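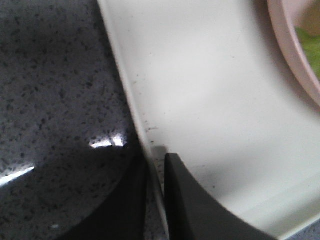

4.2 Where crumbs stay after a meal

Trays were handed back to us as they were at the end of the meal, before anyone had wiped or rinsed them. Across the 67 households in the Visetti sample we received 195 trays. Each was left on the kitchen counter and checked by one of two coders, who marked the position of food debris on a printed outline of the tray. The outline had 3 zones: the flat centre, the strip where the base meets the rim, and the rim itself.

The strip beside the rim held most of the debris. This was the case for breakfast and evening meals alike, and for households with and without young children. Figure 3 shows the pattern on a white tray with a raised, curved rim. Small dark crumbs lie along the inner edge, a few of them larger than the rest, and a pink bowl is still on the tray. Debris of this kind was easy to code on white or pale trays. On the darker Fatum trays the coders disagreed more often, and 50 outlines had to be done a second time under a desk lamp.

Counter surfaces gave us more trouble. Many of the kitchens had speckled grey counters, and on a glossy surface with black flecks a coder could not always tell a crumb from the pattern without touching it. Glare from ceiling lights made this worse. We therefore dropped the counter scores from the main analysis and report them only in the appendix.

When asked how they cleaned a tray, most participants described tipping it over the sink or bin and then wiping the middle. Few mentioned the edge. Chutima Sangkhawat, who coded the Shi households, noted that several trays described as "clean enough to put away" still had a line of crumbs against the rim. We did not ask participants to explain this, and the interview guide was not changed until December, when a question on edges and corners was added for the Prarkesell group. Their answers are covered in Section 4.3.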